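Tralteck Evaluation Services
Gripper Comparison Bench: Finger Sets, Cameras and Controllers

Product page. Last revised 25 April 2021.

Overview

The Gripper Comparison Bench is offered by Tralteck to manufacturers, laboratories and integrators that need to choose between end effectors before committing to a purchase. Clients may compare two or more gripper designs on the same arms, with the same objects and under the same controller settings. The bench is available as an on-site evaluation at our Matsuda facility or as a rental set for use on the client's own premises.

The service was developed under the direction of Aoi Hamada and is maintained by the Matsuda applications group. It is intended for light objects of household or retail size. Clients with loads above 600 g per hand are asked to contact us before booking, as a different arm pair is required.

Finger sets

All finger sets supplied with the bench share a common mounting plate. A set can be exchanged without removing the wrist camera, and the calibration stored for each set is loaded from the controller menu. The following are currently available:

Ultside A: jointed three-finger hand, soft fingertips, standard reach
Ultside B: jointed three-finger hand, soft fingertips, long reach
Fidbridge Flat: wedge-tip finger set with replaceable pads
Fidbridge Ridged: wedge-tip finger set with molded ridges
Client set: any design supplied by the client on our mounting plate

Client sets may be machined or printed. Printed sets are inspected for cracks at the screw holes before they are mounted and again after the last trial. Tralteck does not guarantee that a printed finger will survive a full test series, and clients are advised to bring at least one spare set for each hand.

Why object choice matters

Beverage cans are used for the first day of most evaluations. They are inexpensive, their dimensions are consistent, and they reveal faults in a grip quickly. A full can is heavy for its size and slides if the pads are too hard. An empty can dents if closing force is set too high. A can lying on its side presents a further difficulty, in that the fingers must reach the lower part of the curve without pressing against the work surface.

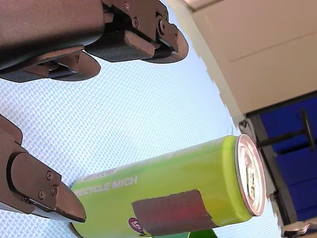 Gripper fingers and a can on its side, close view.

Approach angle should be recorded for every attempt on a horizontal can. Our operators have found that a shallow approach favors flat tips, and that a steep approach favors fingers with more curvature at the end. The difference is small on a firm table and larger on fabric or foam, where the tip can press into the surface before the fingers have closed. The report therefore lists the results for each surface separately, and no combined score is issued.

Cameras

Two wrist cameras and one overhead camera are included in the standard configuration. The wrist cameras are fixed-focus units with a wide field of view. They may be tilted through 15 degrees by means of the adjusting screw on the bracket. After any change of tilt, the hand-to-camera calibration must be repeated.

The overhead camera is optional for clients who are comparing grippers only. It is required for any comparison that includes a controller, because placement error is measured from the overhead view. Clients may substitute a camera of their own if it can be triggered externally. Drivers for substitute cameras are the responsibility of the client.

Controllers

The bench is supplied with the Tralteck TC controller, which runs both arms from a single clock. Position and grip force are logged together. The force limit for each hand can be set independently, and the limit in use is written into the log with each trial so that results taken at different limits are not mixed.

Third-party controllers can be connected through the service port. In this arrangement the TC controller continues to supervise the emergency stop and the joint limits. Requests for a third-party connection should be sent with the booking form, together with the interface documentation.

Two-handed trials

Many clients ask whether a gripper that performs well alone will perform equally well beside another. To answer this, the bench includes a set of two-handed tasks in which both arms work over a shared area. These tasks involve upright cans in a tray, handovers from one side to the other, and placement onto marked positions. Standing objects close together are a useful test of finger width. A hand that opens too far will disturb the neighboring object, and the log will show the contact as a brief rise in force on the outer finger.

Each two-handed task is run first with matched finger sets and then, if the client requests it, with a different set on each arm. Mixed sets are permitted only when both have been calibrated on the same day.

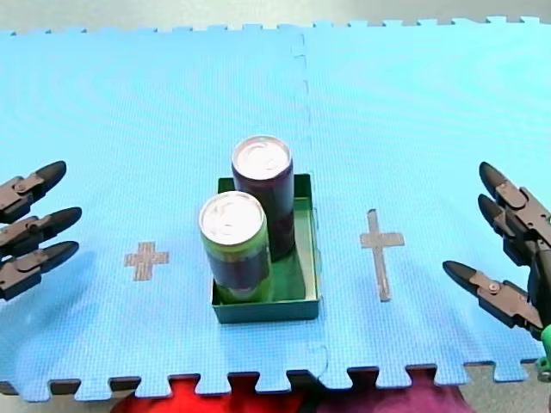

Ohemaa Ankrah wrote to us after her evaluation that the two-handed trials had changed her order. She had expected to buy the long-reach hand for both arms, but in the tray task it knocked over the second object more often than the standard version did, and she chose the standard version for the left arm. She added that she would have liked the force logs in a plain spreadsheet on the first day, as her colleagues could not open the format provided.

Spreadsheet export has been included with every evaluation since July. Clients who received earlier reports may request a converted copy at no charge.

Evaluation procedure

A standard evaluation proceeds as follows.

1. The client submits the booking form and ships any client finger sets to Matsuda.
2. Our staff mount and calibrate the first set and confirm the force limits with the client in writing.
3. Single-arm trials are carried out on upright and horizontal objects.
4. Two-handed trials are carried out with matched sets.
5. The remaining sets are tested in the same order.
6. Logs, video and a written report are delivered within 12 working days.

Clients are welcome to attend in person. Those who attend may operate the arms themselves after a short safety briefing. Trials operated by the client are marked as such in the log and are reported in a separate table.

Care of finger sets

Fingertips and pads should be wiped with a damp cloth after use. Solvents must not be used on printed parts. Pads are to be replaced when the surface becomes shiny or when the log shows repeated slipping at a force that was previously sufficient. Under normal use a pad lasts for about 1000 grasps. Screws on the finger plates should be checked by hand at the start of each session and must not be tightened with a powered driver.

Rental sets

A rental set contains two arms, two wrist cameras, the TC controller, one Ultside finger set per arm and a case of spare pads. Work surfaces and test objects are not included. The minimum rental period is one month. Return shipping is arranged by Tralteck.

Contact

Bookings and availability: Beverley Horrocks
Client finger sets and mounting plate drawings: Ryota Hosoda
Third-party controllers and the service port: Tatsuya Noguchi

Requests for a quotation should state the number of finger sets to be compared, the heaviest object to be handled and whether a two-handed series is required.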